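3.2 Milk texturing and holding time

The second part of the work dealt with steamed milk, and in particular with the interval between the end of steaming and the moment the cup is handed over. Earlier work on espresso extraction at the Lirneo site had treated the milk as a constant. Staff who took part in that work objected to this, and their objection was borne out by the complaints log, in which drinks returned as "thin" or "flat" were almost always milk drinks made during the morning peak.

All milk was whole, pasteurised and taken from one dairy. It was held in the under-counter fridge until needed and never returned to it once poured. Each jug was filled with 200 ml and steamed by one of the baristas on shift, who worked to their usual method and were not told which holding time would follow. Steaming was stopped by hand. Jugs that screamed or showed large bubbles at the surface were discarded and the pour repeated — a rule that favours good milk and should be kept in mind when the results are compared with those from shops where no such rule applies.

Holding time was set at zero, 35 or 90 seconds. During the hold the jug stood on the counter without being swirled. It was then swirled once, tapped and poured into a warmed cup over a single shot. The order of holding times was drawn afresh for each shift. In all, 200 drinks were served at the Mansour and Cosance shops, and each was scored by the customer on a short card covering texture, warmth and overall liking. Customers knew that a trial was under way but not what was being varied.

Texture scores fell with holding time at both shops. The drop between zero and 35 seconds was small and within the spread seen between baristas. The drop at the longest hold was clear, and it was larger at Mansour than at Cosance. Warmth scores moved very little, which suggests that the loss in liking follows the separation of foam from liquid more closely than it follows cooling. A second swirl after the hold restored some of the gloss but did not bring back the scores given to freshly steamed milk. This last point rests on a small side test run by Mathias Kuster in October and was not part of the main design.

Seating was not controlled. Some customers took their drinks to a table and others scored them while standing, and the cards do not record which. Table finish differs between the shops in the chain and may affect how a drink is judged, as surrounding colour has some bearing on the reported taste of hot drinks. Figure 4 gives an instance of a strongly coloured surface.

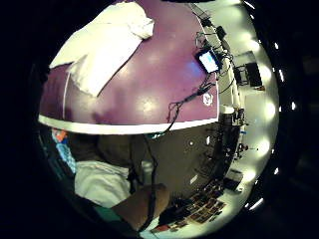
Figure 4. Purple tabletop with a white edge band.

We made no attempt to correct for this. The shops were entered in the model as a fixed effect, so that any steady influence of furniture, lighting or crockery is absorbed there. An effect that changes with holding time would not be removed, though we see no clear way in which one could arise.

The Teso shop was left out of the analysis. Its steam pressure was found to be low on two of the trial days, and the jugs took noticeably longer to reach serving temperature. Including these drinks lowers all texture scores but leaves the order of the holding times unchanged.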